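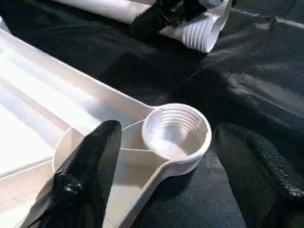 Kumley shop to reprint instructions for tray stand that few have managed to stand up

The Jutby is a white plastic tray with a column in it. Since it went on sale in Kumley last March it has also been a source of quiet household tension, and the store that sells it has now agreed to print new instructions.

Nomton, the homewares shop on Mill Street, has sold 703 of the stands, which are meant to hold pens, scissors, glue, buttons and whatever else migrates across a dining table. They come flat in a brown box with a tray, a tube, a bag of smaller pieces and a folded sheet with 35 drawings on it. No words. The manufacturer, Cullinane, is understood to feel that words slow people down.

Customers have been slowed down anyway. The shop's returns book shows 118 Jutbys brought back over the counter, nearly all of them in some stage of partial construction. One came back in a pillowcase.

"I put together the crib, the bunk beds and the shed," said Gearóid Hegarty, who bought his in the fall and has lived with it in pieces since. "This is for paper clips."

The trouble starts at the round well. The tray has compartments of various shapes, some with curved walls and some that come to a point, and at one end there is a cup-shaped hollow with ridges stepping down inside it. Most buyers look at the round hollow, look at the round tube and draw the natural conclusion. Drawing 9 on the sheet seems to agree with them. Drawing 10 shows the tube somewhere else entirely, with an arrow pointing at it in a way that Hegarty called "smug."

The well, according to Nomton, is for buttons.

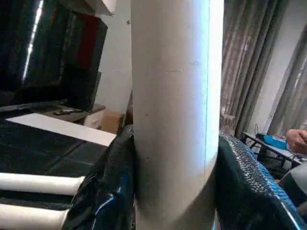
Declan McGrath, who manages the shop, spent most of an afternoon building one himself before he would sign off on the reprint. He had been telling customers for months that it took 10 minutes. He no longer tells them that.

"I got the tube up fine," he said. "Anyone can get the tube up. It's what you do with it next."

What you do next is turn it over. The tube has two ends that look alike to a person in a hurry, and only one of them accepts the collar, a flat ring that has to go on before the column meets the tray. Put the collar on last and it won't go past the rim. Put it on upside down and it goes on beautifully, and then stays there. McGrath keeps a Jutby in this condition under the register as a warning to staff.

He has since worked out a method, which will appear on the new sheet in actual sentences. Lay out a dark cloth first so the white parts show up. Find the collar. Run a thumb along its edge, feel for the raised side and keep that side facing you. Hold the tube low, close to the collar, and not up at the top where everybody wants to hold it. Press, then turn a quarter turn. Stop when it clicks.

Asked how loud the click was, McGrath said it was more of a feeling.

Then there is the strip, a narrow curved piece that runs down from the collar. On the sheet it appears in drawing 22, vanishes until drawing 31 and is back in 32 as though it had never been away. Fourteen of the returned stands had no strip at all. Several of those customers had taken it for packaging, and one had been using it as a shoehorn and was reluctant to hand it in.

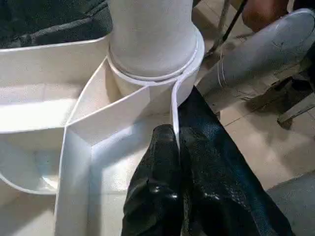
Cullinane has been courteous about the whole business, if brief. A letter to the shop said the Jutby had been "assembled successfully on many occasions" at its own premises and thanked Kumley for its interest. It did agree to pay for the printing, on condition that the drawings stay in. The new sheet will therefore carry both, with McGrath's sentences on the left and the 35 drawings on the right, where people can compare them and form a view.

Reaction in town has been mixed. Hegarty is pleased, although he would have liked an apology, or a hammer. Others have come to the Jutby's defense. One woman buying candles at Nomton this week said hers had gone together on the first try and she couldn't see what the fuss was about. She was asked by two other shoppers whether she would be free on the weekend.

There is also a small camp that has given up on the column and simply uses the tray. McGrath concedes that the tray works very well by itself. It holds a surprising amount, it wipes clean, and it can't fall over – a claim he was not willing to make for the full assembly.

The shop has considered selling the tray on its own at a lower price. Cullinane's position is that a Jutby without its column is not a Jutby, and the matter has been left there for now.

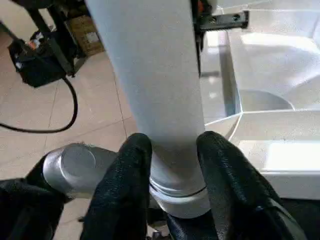
Last updated: 2026-01-02

The new sheets are expected from the printer before the end of the month. They will be packed with all remaining stock and kept in a pile by the register for anyone who already owns a stand, finished or otherwise. No receipt is needed. McGrath said he could generally tell by looking at people.

Customers missing a collar or a strip can ask for a spare at the counter. The shop has plenty of both, taken from returned sets, but it is short of bags to put them in.

Nomton will also hold a building table on two evenings after closing time. Bring the tray, the tube and all the small pieces, including the ones that seem to be left over. Tea will be provided. Spouses are welcome, McGrath said, provided they sit at the other end.

Hegarty plans to go to the first one. He has most of his parts in a drawer, he said, and the drawer is very well organized.

Correction: an earlier version of this story said the tube fits into the round well. It does not. We had been looking at drawing 9.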